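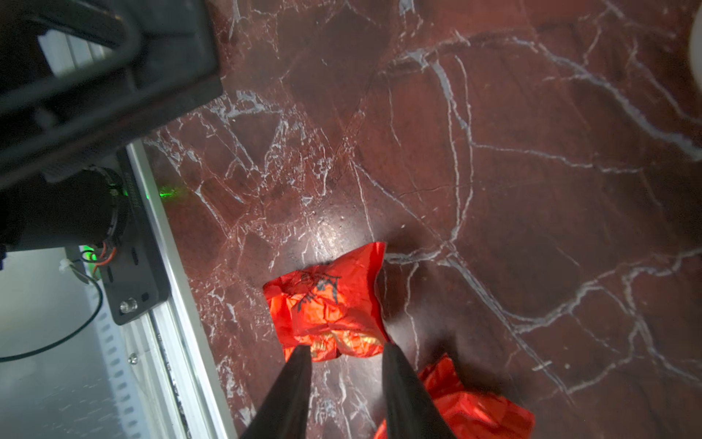
Surely you can't sell the same stone under four names and get away with it, wrote a reader of the first version. Well, you can, and people do, and that's pretty much why I started keeping this list!

Hososeo: a list of stone floor names

Version of 6 June 2018

I got into this by trying to match one broken tile in a hallway. The shop sent me to Espiritu, who had the right color under a name I'd never heard, and then Biltura had what looked to me like the same thing under another name, at nearly twice the price. So I began typing names into a spreadsheet, and then I couldn't stop (my family has been very patient).

What's in the folder

There are 2 files. names.csv is the one you want. It has 1,200 rows, one for each name as printed in a catalog, misspellings and all. catalogs.csv lists the 58 catalogs I worked from, with the year on the cover if there was one.

Columns in names.csv

name_printed: the name exactly as the catalog has it, capitals included
name_plain: my tidied version, lower case, no accents
color_word: the first color word in the catalog entry, or blank
stone_type: marble, granite, limestone, slate, or "unsure"
catalog_id: matches the id in catalogs.csv
note: anything I felt like saying

About "unsure"

Please don't treat this as a gap you need to fill. Sellers call all kinds of things marble if they take a polish, and I'm not a geologist. If the catalog said marble and gave me no reason to doubt it, I put marble. If two catalogs disagreed about what was clearly meant to be the same stone, both rows got "unsure" and a note.

About color words

This column is a mess and I'm fond of it. One seller's rosewood is another's burgundy, and "red" covers everything from brick to a brown I would happily call chocolate. I left the words alone. Somebody asked me to add proper color codes and I did try for a weekend in May, but scanned catalog pages shift so much that the same page gave me different codes on different days. I threw that column out.

Veins aren't recorded at all. I thought about it! But every catalog has its own words (clouded, webbed, lightning, "lively") and I could never settle on what counted as what, so you'll only find them where they turn up in the notes.

How I typed it up

By hand, in the evenings, from paper catalogs and a few PDFs. The Foridley catalogs were the hardest, with pale gray lettering on glossy paper, and I went over those twice. If you find a typo in name_printed, check it against the catalog before you write to me, as a lot of them really are printed that way. "Marbel" is my favorite.

Things that will trip you up

Commas inside names. They're quoted, but some spreadsheet programs still split them.
The same name can be two different stones. Don't merge rows on name_plain alone. I did this once and lost an afternoon.
Six rows have no catalog_id. They came from loose pages somebody had torn out, and I couldn't trace them.
Prices aren't included. They went out of date while I was typing.

Using it

Take it, copy it, build something on it. A link back is nice but I won't chase you. I'd be a bit careful about using it to buy stone, though. Go and see a real piece, in daylight if you can, and take your broken tile along.

Still on my list: sorting out plurals in name_plain, and a second pass over the slates, which I did when I was tired.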